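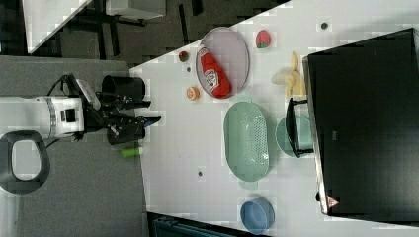
The practice table at Plernurcombe, with the colander, bowls and ketchup bottle used in the kitchen trials.

Can a robot arm tidy up after lunch yet? Sometimes, and we're thrilled to share how far it has come! Enidance has published results from 1651 tries at small kitchen chores, all done with one arm and the control software Gautam.
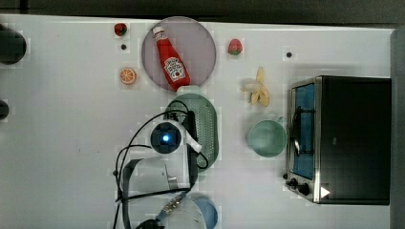
PLERNURCOMBE, April – Putting a ketchup bottle on a plate went best, with 29 clean runs in a row at one point. Colanders are harder (all those holes, and a rim that slips), and mugs still get knocked over more than we'd like.

"It's slow, and I'd still beat it to the sink," said Vitória Pinheiro, who leads the trials. "But last year it couldn't find the sink!"

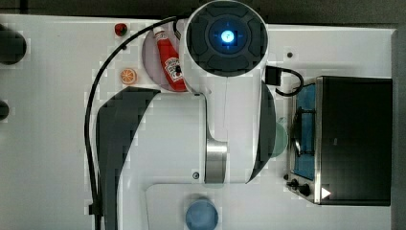
Leonie Thiele

Next come 5 new chores, among them loading a toaster oven and stacking bowls. Our partner Fostov will repeat 3 of them at its own shop, on a packing bench. The full results, failed runs included, are free to read on the Enidance website.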